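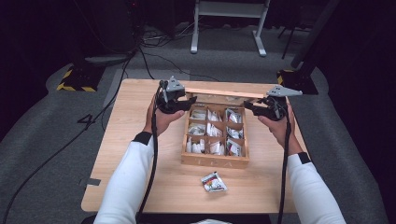 On the Skernton tea swap list, a member wrote:
> Has anyone tried the Harasym black tea yet? I let mine steep for ages and it came out awfully bitter, so I may go back to Clekura.

Oh, please don't give up on it so soon! I had just the same trouble with my first pot, and what helped was pulling the leaves after three minutes – four if you take milk, as I do. A spoonful of honey is lovely in it too. I still have plenty left from November, so write me if you'd like more for the next swap.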